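Invoice in a foreign currency, or make them pay in dollars?

I run a two-person shop that sells bearings to Adton, and they've asked to switch our invoices from dollars to euros starting in January. Their email says everyone is doing it, which is what my kids say about phones. We pay our own supplier, Umeck, in dollars. Am I nuts to agree?

gasketcase

Not nuts, but you're taking on their currency risk for free. Say an invoice is 1244 euros and you give them 60 days. If the euro slips 5 percent before they pay, that comes out of your margin, and in bearings I assume there isn't much of it. 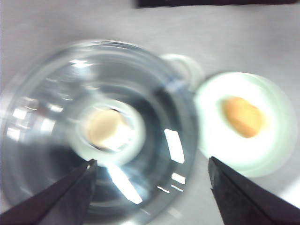
So either shorten the terms or charge for the favor. I add 3 percent on anything not in dollars and call it a currency adjustment. Urbańczyk grumbled for one whole phone call and has paid it ever since. You can also lock in a rate ahead of time through your bank, but ask what it costs first. Mine quoted me a fee bigger than the problem.

ledger_lou

dollar is finished anyway, been saying it for 7 years. take the euros

tidewater_pete

Pete has also been holding silver for 7 years, so weigh that as you like. One thing Lou left out: if you buy anything in euros, open a euro account and pay those bills straight from it. We do that with Grodia and hardly ever convert. If all your costs are in dollars, I'd quote in dollars and let Adton sulk.

mostly_net30

Last updated: Saturday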